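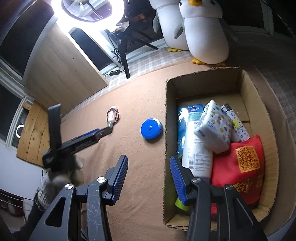
Please read us the whole psalm
15/03/2018

In our church in Dalldale we use a printed booklet for the readings. It comes from Wornico, a small publisher which many congregations in our area use, and in general I have no complaint. The print is large, the paper is good, and it saves the reader from searching for the page while everybody waits. But there is a thing in it which has bothered me for a long time, and in February it bothered me so much that I started to write this.

The psalm for that service was Psalm 77. I know this psalm well. In the booklet it began at verse 11, with the words about remembering the deeds of the Lord, and it continued to the end, where the waters saw God and were afraid. It was read nicely. After it we sang, and the service went on.

What was left out is the whole first half. In the first half a person is crying in the night and stretches out the hand and does not get tired, and in verse 2 he tells that his soul refused to be comforted. In verse 4 he says to God: you hold my eyes open, I am so troubled that I cannot speak. Then come the questions. Will the Lord reject forever? Has His promise ended? Has God forgotten to be gracious? I find these are among the bravest questions in the Bible, and we did not hear any of them.

I asked afterward about the reason. The answer was friendly. The full psalm is long, there are children present, and a visitor who comes for the first time may go home with a heavy heart. I understand each of these points, and I want to answer them seriously, for the people who prepare our services work hard and I do not wish to sound like a person who only sits in the bench and complains.

First, the length. I took the psalm home and read it aloud in my kitchen, slowly, as one should read in a church. It took less than 4 minutes. Our announcements on that same morning were longer. I do not say this against the announcements, somebody must tell us that the parking place will be closed. But if we have time for the parking place, then I think we have time for the other ten verses.

The children are a more serious matter. I was myself a child in a church in Ivedia, where the psalms were sung complete, one after another through the year, without regard to who was present. Many things in them I did not understand. But I understood very early that a grown man could be afraid in the night and say so to God. My father never talked about such things at home. In the church I heard him sing them. If someone had cut those verses in order to protect me, I would have been protected from the only place where I heard my father say that he was afraid.

Of course there are verses where I would also be careful. The end of Psalm 137 is very hard, and I would not give it to a reader without some words of explanation before. So I do not claim that every line must be read on every occasion to every person. My claim is smaller. When a psalm goes from trouble to trust, the trouble should be read too, or else we do not know where the trust has come from.

And look how this particular psalm does it. The man does not receive an answer to his questions. God does not speak in it at all. The man only decides to remember, and he remembers the sea and the thunder and the path through the great waters, and he adds that the footprints were not seen. When you read only this second part, it is a fine poem about a storm. When you have first heard the eyes that cannot close, then the same lines are something that a tired person is holding on to. The words are equal but it is almost a different text.

About the visitor I have thought the most. It is said that people today come to church to be lifted up. This may be true for some. But from my own life, and from what others have told me, I believe that many come for the first time when something has broken – a marriage, a job, the health of a child. Such a person opens the door with difficulty. She sits in the back. If everything she hears is bright, she will conclude that this is a house for people who do not have her problem. One verse about a soul that refused to be comforted could tell her more than our coffee table and our handshakes, although these are also good.

I was such a visitor once. It was in the winter when I had come to this country and my English was still very poor, and I went into a service at the Kokkonen chapel, mainly for the reason that it was warm inside. I did not catch much of the sermon. But a woman read a lament, the complete one, and her voice was not pretty. I understood the words "how long" because they came again and again, 4 times in the beginning. It was Psalm 13. I could say in English how long, I had learned it for asking about the bus. I had not known that one may ask it in this way.

Maybe somebody will say that everyone can read the missing verses at home. This is correct, and I hope that they do. Still, to read alone that God has perhaps forgotten is not the same as to hear it said aloud with others next to you who also hear it and stay in their seats. These songs were given to a choir. They have notes for the music director at the top. The people who collected them did not think that grief was a private affair for the bedroom, and they put it together with the praise in one book, often in one song.

I have a proposal and it is not expensive. The booklet may stay as it is. We have Bibles under the seats, which are not often touched. On those days when the booklet gives half a psalm, let the reader announce the number, wait until the people have found the page, and read from the first verse. It will be a little noisy with the pages. Some will find the place late and some will not find it. When there is a word such as Selah, of which the meaning is not really known even to scholars, the reader can make a short silence there or simply continue.

I would also ask that the reader gets the text a few days before. The hard psalms suffer very much when they are read by someone who meets them for the first time at the lectern and is surprised by them, and who then hurries to reach the friendly part. I am willing to put my own name on the list of readers, with my accent, and I would gladly begin with the verses that we skipped.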